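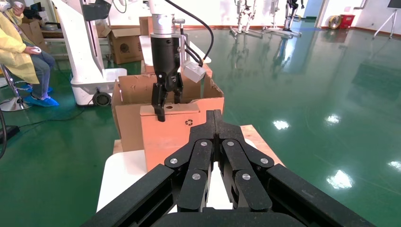 4 min read

Gorham Court Reporting Desk: progress report to the Anolar Fund

Wed 23 August

Dear Chepkoech,

It has been a very good summer for the desk, and I'm glad to be writing this one! When you agreed to pay for two reporters to sit in the magistrates' court and the coroner's court, we hoped people in Gorham would want to read what goes on there. They do. Our newsletter now goes to 1537 readers, and plenty of them write back (mostly kindly, sometimes at great length).

Court coverage

Kam-wah Huang and Maëlys Aubert have filed 200 reports under the grant. Most are short: the charge, the plea, the sentence and whatever was said in open court that helps a reader make sense of it. The longer ones have done best. Maëlys followed the Lui Street warehouse fraud from the first hearing to sentencing, and her final piece ran to 3000 words -- we thought hard about splitting it in half, then left it whole, and I'm so pleased we did. Two of the people who lost money in the fraud got in touch afterwards, and both have agreed to talk to us for a follow-up in the autumn.

Inquests have been slower going. Hearing lists often reach us the evening before, and Kam-wah has missed several because the time was moved. The coroner's officer has now agreed to send changes by email on the same morning, so we should miss fewer from here on.

Working with families

We have rewritten our guidance on reporting a death. The reporter now introduces themselves to the family before the hearing wherever they can, and we no longer take pictures from anyone's social media page without asking. Chin-lung Siu, who edits the copy, drafted it over a couple of weekends and it is a really thoughtful piece of work. We also say more clearly that we can't hold back a report of an open hearing, which was the question we were asked most. A copy is attached.

The case index

Skurkuvex, the searchable index of our reports, is up and running in the office but isn't open to the public yet. The search is quick and the reporters love it. What remains is the awkward part: deciding how long a minor conviction should stay easy to find under somebody's name. We have had legal advice on this and want a second opinion before we go live.

Money

Spending is within budget. Travel is under, law training is slightly over, and we would like to move the one across to cover the other if you are happy with that.

Next

Maëlys starts on the youth court in the autumn, with the reporting limits that apply there. Kam-wah will carry on with inquests. Please do come and sit in with either of them for a morning -- bring a jumper, Court 2 is freezing.

With warm thanks,

Abimbola Oyewole
Editor, Gorham Court Reporting Desk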